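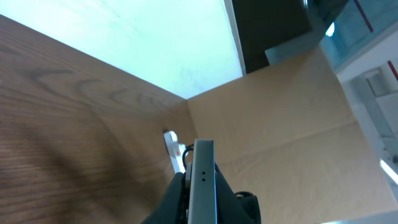 Wood grain on one side, creased cardboard on the other.

The unboxing that never ends

Another month, another leaflet from Kurkero telling us that flat-pack has changed. The new Lund range, it says, "goes together in minutes" and "comes apart just as easily when life moves on". I have put together enough wardrobes in rented rooms to have my doubts, and after a Wednesday evening with the Lund bookcase I still have most of them.

Start with the moving claim, as that is the one aimed at readers of this newsletter. Most of us rent. Most of us have carried a chest of drawers down a stairwell and heard something inside it give way. If a firm really had made furniture that could be taken down, moved across Carkwood and put up again as good as before, I would happily pay extra for it. Kurkero would certainly like me to. The Lund bookcase costs a fair bit more than the plain one next to it in the shop, and as far as I can tell the difference is in the fittings.

Those fittings are called Disetti joints. You push a peg into a slot, give it a quarter turn and it locks. There are 8 of them in the bookcase and I will admit that 7 went in sweetly. The last needed a mallet, two goes and some language. Putting the whole thing up took me most of the evening, though I did stop for tea.

Then I took it apart again, which I suspect very few reviewers bother to do. The joints let go well enough. The back panel did not want to slide out of its groove, and the groove had started to crumble at one end by the time I won. Second time up, the bookcase leaned. Only slightly, and you could hide it against a wall, but this was after one move from one side of my living room to the other. Nobody had even put it in a van.

The leaflet has an answer to this, naturally. Disetti joints have been "cycle tested 2,000 times". I wrote to ask what a cycle was. Was that a whole bookcase going up and coming down, or one peg being turned back and forth by itself on a bench? The reply thanked me for my interest and repeated the figure. I wrote again and got a voucher.

There is also the matter of the box. We are asked to keep the original packaging for future moves -- it is in the small print under "care" -- and the promise of free spare parts seems to hang on it. Where does a person in a one-bedroom flat keep a bookcase-sized box? Behind the bookcase, presumably, which would at least explain the lean.

If you need shelves now, my advice is dull. Buy the cheaper one, or look at the second-hand place behind Carkwood station, where I saw a solid old bookcase in June for less than the Lund. It was heavy and ugly and it had plainly been moved before. Put a hand on the top shelf and push sideways before you pay for anything.

If you own a Lund piece and have moved house with it, please write in and tell me how it went. I would like to hear from someone who is pleased. The leaflet quotes 167 of them, all by first name only.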